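Feb 9, 2023
The new line, and the long way home

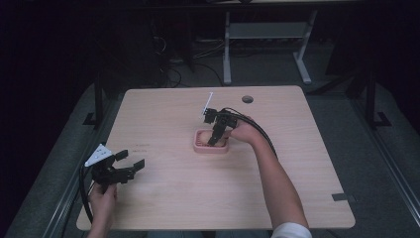

Will the robots mean fewer of us on the packing floor? Nothing is settled past November, but for now the hours are the same and it's the work inside the hours that is changing.

I wrote that down first so I'd stop turning it over. It's what my sister asked on the phone, and what the woman at the bakery asked, and what I asked myself in the car the whole way back from Plitovcombe with the heater going full blast and the radio off. It's the same answer each time and I still don't know if I like it.

So, today. I was on the grippers again for the morning, which makes this my second full week of it. You hold one in each hand and do the job through them, in place of your fingers, and all of it gets recorded so the arms they're putting in at the Flindbridge site can learn from how a person goes about it. When I first heard this explained I thought it sounded like the easiest money I'd ever make. Well! I have been handling small trays for a good part of my grown life and I was as clumsy as a toddler in mittens. You don't notice how much your fingertips tell you until there's black plastic in between. I used to know a tray was seated by a kind of tiny give under my thumb. Now I have to look, and then look again, and go slower than I've gone since my first month.

I am better at it than I was, I will say that for myself. We did 102 good runs at my station before lunch, and the target was 100, and I was silly enough to be pleased about it and tell people in the canteen. The thing I've learned is to let the cable lie over my arm and stop fighting it. Last week I kept tugging it out of the way and by the afternoon my shoulder was up around my ear. The physical therapy sheet they gave us says to shake the hands out between sets, which I do, and I feel like a swimmer before a race.

Lunch was the leftover lentil soup, too salty. Must remember to put a potato in next time, if that even works. My mother swore by it.

There was a meeting afterward in the upstairs room, the one where the blinds don't close. The people from Rivadeneira came with slides. They were nice enough, and one of them had clearly packed things for a living at some point, because she talked about wrists. The plan is that the arms take the plain tray work on the night shift first, the stuff that goes on and on, and that those of us on days move over to checking, mending what went wrong, and the odd orders that never fit any box. 313 of us got the letter about retraining. I signed mine back in the fall, and I remember my hand wasn't quite steady, though I'd have told anybody who asked that it was only the cold.

What nags at me is the quiet. On the old line we talked. You could pack with your hands and have your whole mind free for somebody's wedding or somebody's awful landlord, and I honestly think half the reason I stayed so long was the talk. With the grippers you can't do that. You have to pay attention to every little move, and if you laugh you jog the tray and the run is no good. I said so in the meeting (me, who never puts a hand up!) and they wrote it down. Somebody behind me said "hear, hear," which was kind. We may get longer breaks between sets out of it, and two people taking turns at a station so there's company. I won't hold my breath, but they did write it down.

On the other side of the ledger, my back. I have to be fair and put that in. No lifting to speak of for two weeks, and I bent down to tie my boots tonight without making the noise. If the arms want the night shift and all those hours of the same small reach, there are nights I'd have handed it over with a bow on top. I think of the ones who depend on the night rate, though, and then I don't feel so generous. It's an extra 670 a month for some of them and no one has said how that gets made up. That question got a "we'll come back to you."

The Pliner, which is what they're calling the new checking course, starts for my group after this batch of recordings is finished. There's a workbook. I haven't had a workbook since school and I've already put my name inside the cover, and I bought a pencil case, which is ridiculous at my age and has made me very happy.

Washing is still in the machine. Going to hang it up and then bed, early start again tomorrow and I want to scrape the windshield before the rush.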